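The Second Life of the Team Jacket

Every sporting club in a cold town has a cupboard full of jackets. Some are in plastic sleeves and have never been worn. Others have a number inked on the label and a pocket that smells of liniment. They come out in April, go back in September, and when the sponsor changes they stop coming out at all.

Tarside has more of these cupboards than most. It is a town of 3852 people on the inland side of the range, with two football clubs, a netball association, a rowing shed and a cycling club that rides out past the silos at six in the morning. For most of the past century the jackets were made in the town as well. Plilell Knitting Mills stood on the river flat behind the railway yard and turned out tracksuit tops, rowing zephyrs and school sports uniforms for half the state. It closed in 2000. The building is now a tyre warehouse, and the chimney has a phone tower bolted to it.

What the mill left behind was clothing. A Plilell top was cut from a heavy double-knit that did not wear out in the way clothes are now expected to. The elbows went shiny, the cuffs lost their stretch, and the body of the garment stayed as it was. People in Tarside still mow the lawn in tops their parents were issued for under-sixteens.

What a mill knit is

The fabric that made the town's name was a polyester double-knit with a brushed inner face. Double-knit means two layers of loops formed at once on opposing beds of needles, locked together so that the cloth has no obvious wrong side and does not curl at a cut edge. It is stable enough to sew quickly and stretches enough to run in.

It was also simple to dye. Plilell kept a card of 14 colours and would not go beyond it for a club order. Former dye-house staff say the limit was practical. A change from a dark shade to a light one meant boiling out the vats, and a day spent boiling out was a day without cloth. Clubs that wanted maroon were offered the mill's dark red and usually took it, and for that reason three towns in the district still play in the same colour and have to wear alternate strips when they meet.

The zips came from elsewhere. Early tops had metal teeth, which snagged the brushed lining and froze in the wash if the slider was left halfway. Moulded plastic teeth came in later and solved the snagging, and coil zips after that. A collector dating a top will look at the zip before anything else, then the side seams, then the care label, which went through several changes of typeface.

How they were bought

A club order was placed in summer for delivery before the first round. The mill sent a traveller with a suitcase of samples in a single size, and the sizing of the team was done by guesswork and a tape measure passed around the change rooms. Tops arrived in brown cartons of a dozen. The club paid a third on order and the rest when it could, and the mill's ledgers, which went to the district library after the closure, show that some clubs took years over it.

Printing was an extra charge, and embroidery a larger one. A good many clubs took their tops plain and had the crest sewn on by whoever had a machine. The result is that no two crests from the same season line up, and a row of players in an old team photo will have the badge anywhere from collarbone to rib.

The arrangement began to come apart when import quotas were wound back. A top made offshore landed at the wharf for less than Plilell paid for yarn. The mill tried fashion leisurewear for a few winters, then hospital blankets, then a line of horse rugs that sold well and came too late. The last production order was for 29 rowing tops. All of them were delivered, and the library has one.

The repair bench

The person who keeps old sportswear going these days tends to be found at a sewing bench in a spare room or a shopfront. Juloment Alterations, in the arcade off Tarside's main street, does school hems and wedding dresses for most of the year. From May it does zips.

Replacing the zip in a stand-collar top is harder than it looks. The tape is caught between the outer and the facing, the facing runs up into the collar, and the collar has usually been topstitched after the zip went in. To do the job properly you have to open the topstitching at the neck, unpick the old tape on both sides and keep the two halves of the collar level when it goes back. The shop charges more for this than many people paid for the top. It gets plenty of the work regardless.

The other common jobs are cuffs and linings. Ribbed cuffs can be cut off and replaced if the ribbing can be matched, and the bench keeps a drawer of it salvaged from garments past saving. A brushed lining that has pilled can be shaved. One that has gone bald cannot be brought back, and the owner is told so.

Stains are left alone for the most part. Grass comes out of polyester with patience and oxygen bleach. Sunscreen does not, and neither does the orange dust from the old trotting track. 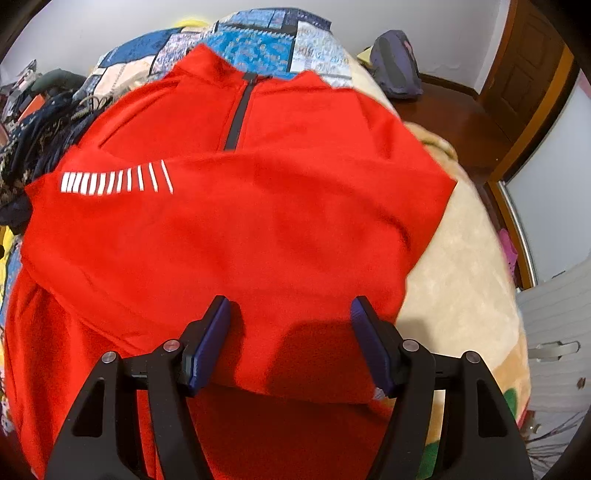 Who wants them now

For a long time there was no market in old team tops. They went to op shops by the bag and were sold for a couple of dollars as gardening clothes. That has changed over the past few years. A plain Plilell top in good order now sells online for the price of a new jumper, and one with an intact crest and a known club can go for several times as much, often to a buyer who has never been to the town and could not say which sport the club played.

One of the bigger dealers in the trade is Đorđević, a second-hand clothing shop in the city that began with military surplus. It sends a van inland every August, when clubs are clearing out before finals and have not yet thought about the following year. The shop pays cash, takes the whole cupboard and sorts it later. Local feeling about the van is mixed. It has paid for a set of goalpost pads and a new urn. It has also taken away a few things that families would have liked to be asked about.

The netball association now keeps a list. Anything older than the current sponsor is offered to past players first, and only what is unclaimed goes in the van. The rowing shed will not sell at all. Its tops hang on nails along the back wall, one for each crew that won its regatta, and are worn by whoever is cold.

Looking after one

People who wear these tops regularly agree on most of the care. Wash cool, zip done up, inside out. Dry it flat or over a rail in the shade, as a line peg leaves a point in the shoulder that takes a season to drop out. Never iron the zip tape. Keep it out of the dryer, which does no harm to the knit but cooks the elastic in the waistband.

Folding is argued over. The mill packed its tops face up with the arms crossed over the front and the body folded once, and older members still do it that way out of habit. The repair bench prefers the arms behind, so the front stays smooth. A hanger is fine for a light top, but the heavier ones will grow at the shoulders if left on wire all summer.

Moths are no trouble with polyester. Mice are, and the steel cupboard in the netball rooms was bought after a winter when they got into the goal umpires' coats.

The district library puts its Plilell material on show for a fortnight each year, in the room beside the local history shelves. There is a dye card, a run of ledgers, the traveller's suitcase and the one rowing top, in navy, with the swing tag still on the slider. Visitors are asked not to handle it. The librarian keeps a second top under the desk, bought at an op shop, for people who want to feel the cloth.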